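My Day at the Robot Open House

Last November I went to the open house at Skestby, a robot lab in Kiltlow. I thought I'd be there for an hour. I stayed until they started turning the lights off!

The first room had snacks and a long line for the button-pushing table (I waited, it was worth it). But my favorite stop was the second room, where you could watch Tritus. Tritus is a computer program that works a pair of robot arms, and the arms live inside the computer too. You watch them on a big screen, a bit like a video game, except the robot is the one playing.

What is a simulation?

A simulation is a pretend world made by a computer. It can have pretend tables, pretend plates and even pretend vegetables. If a pretend robot knocks a pretend plate on the floor, you press a key and the plate is back where it started. No broom needed!

Pretend worlds still need rules, though. Things have to be heavy or light, and they have to fall down when you let go. People write those rules into the computer so that the practice is useful for robots in the real world.

Time to grab something

The job I watched had to do with an eggplant and a long red vegetable. The thing with all the pretty holes in it is a trivet. You put a trivet under a hot pot to protect the table. 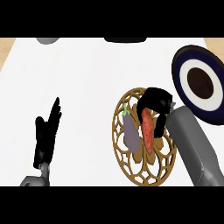

Got it! The black fingers are wrapped around the top of the red vegetable.

Picking up a vegetable sounds easy, right? Try this at home. Close your eyes and ask a grown-up to put a carrot somewhere on the table. Now pick it up with just your thumb and one finger. You have to find it, work out which way it's pointing, and squeeze hard enough to hold on. Squeeze too hard on something soft and you've made soup.

A robot has to work all of that out with numbers. The program asks where the vegetable is, where the gripper is (that's the robot's hand), and how far apart they are. Then it moves the arm a tiny bit and asks again. And again!

Open wide

A gripper needs to be open before it can close on anything. I know that sounds silly, but think about catching a ball with your fist shut. The gap also has to be in the right place, so look at how close the arm on the right is to the vegetables while its two fingers are spread apart. The other arm is off on its own side with nothing to hold.
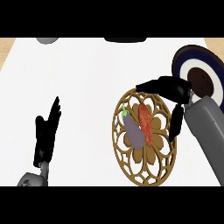

How does a robot practice?

The same way you learn to ride a bike: lots and lots of tries. The sign by the screen said Tritus had done 623 practice runs on vegetables. A kid near me asked if it was tired, and I wanted to know that too. (It isn't. Programs don't get tired.)

I asked how many runs went wrong, and the lady at the desk laughed and said the first 100 were mostly a mess. The mistakes get saved, and the program uses them to do a little better on the next try.

Words to know

Gripper: the part at the end of a robot arm that holds things.
Simulation: a pretend world inside a computer.
Trivet: a stand that goes under hot dishes.

If you visit

The Karagiannis Hall entrance is the one with the ramp. Go to the button-pushing table early, before the line gets long, and bring a question to ask. Mine was whether a robot could peel an orange, and they told me to come back next year.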